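A Day at the Plallstead Home and Beauty Pros Fair

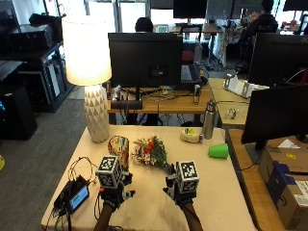
I'd been meaning to go to Plallstead for years, mostly on account of Anjana Abeysekara, who runs a brow and skin studio two doors down from my sister and comes home every October with a tote bag full of samples and a lot of opinions. This time I finally had the day free on 10/21/24, so off I went.

First thing to know: parking is at the old rail depot and it's a longer walk than the map makes it look. Wear real shoes. I did not, and by lunch I was sitting on a low wall behind the bathroom-tile hall with one shoe off, eating a very good cheese pastry from the Avcı stand (get there before noon, the spinach ones go fast).

The fair is really a bunch of trades thrown together. One hall is kitchens, baths and flooring, another is salons and spas, and the gyms get a sort of long corridor in between, which meant you kept getting handed protein bars on your way to look at countertops. What ties it together is that it's all businesses that sell to regular people, and this year nearly every talk was about the same thing - reviews, complaints, and how a customer is supposed to tell a good outfit from a bad one.

I went to two of the talks. The first was from Renora, who do follow-up surveys for remodeling contractors. Their pitch is that they contact the homeowner twice, once when the job wraps and again after the first winter, and they don't let the contractor pick which customers get contacted. I liked that last part a lot! When we had our upstairs bath redone, the company showed me a binder of happy letters and I remember thinking, well, sure, you're the one who made the binder. The woman next to me asked what happens if a contractor drops out after a bad batch of surveys, and the answer was a bit mushy. They stay listed as "not currently participating." I'd want a little more than that if I was about to hand over a deposit.

The second talk was Gareth Treloar's, and it was packed, people standing along the back wall. He mediated disputes between gyms and their members for 21 years and has clearly told some of these stories before, but they're good stories. His big subject was cancellation. He said to ask how you cancel before you ask what it costs, and to get the person at the desk to show you the actual clause. He put a contract up on the screen where you had to cancel by letter, to an address that appeared nowhere in the contract. The whole room groaned. A gym owner near the front stuck up for his side of it and said half the trouble is people who never read a word and then get mad at the nineteen-year-old working reception, and Gareth gave him that one.

After that I wandered. Anik had a nice setup in the salon hall, just a plain counter and a few chairs, with people explaining how to read the ingredient panel on a hair dye box. No hard sell. I ended up there for most of an hour talking to a colorist about patch tests. She does one on every new client and loses a few bookings over it, people who want it done that afternoon and won't come back. She had a laminated sheet of questions to ask at a consultation and I should have grabbed one for Anjana.

The flooring section I could take or leave. Lots of gray. One man was giving away a bathroom vanity worth $3000 and you had to fill out a card with your phone number, your address and when you planned to remodel, which at a fair about consumer trust struck me as pretty bold. I filled out half of it and gave it back to him and he looked so disappointed.

Things I'd do differently next time: eat early, skip the opening remarks, bring a bag with a zipper. The printed program has the rooms for the afternoon talks mixed up, so check the board by the coffee cart. And if you're hiring anybody for a job this winter, go talk to the little referral desk by the east doors. They'll go over an estimate with you line by line for free, and there was hardly any wait when I walked past at three. I had our roof quote sitting in the car the whole time, back at the depot, and my feet were not going to make that trip twice.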